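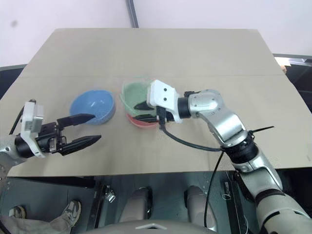
Part 2: Sending your comment on a bill

OK, you've got your Jusavura account, so let's get your comment in front of the Bergeron council. I've done this more times than I'd like to admit – it's quick once you know where the buttons are.

1. Log in and open the Bills tab.
2. Type the bill number in the search box. I'll use 1144, the Polomen street parking bill.
3. Click Comment, then pick Support, Oppose or Neutral.
4. Write your piece. You get 1000 characters, and yes, spaces count!
5. Hit Preview, read it over, then hit Send.

Note: Your street name shows up next to your comment. Your house number doesn't.

Caution: Don't hit the back arrow after Preview. It wipes everything, and I lost a really good rant that way in June.

You should get a receipt by email. Mine took roughly 70 minutes, so check your spam folder before you send it again.

Shares 2 | Comments 0
© Drusex, October 2021 | Contact | Back to top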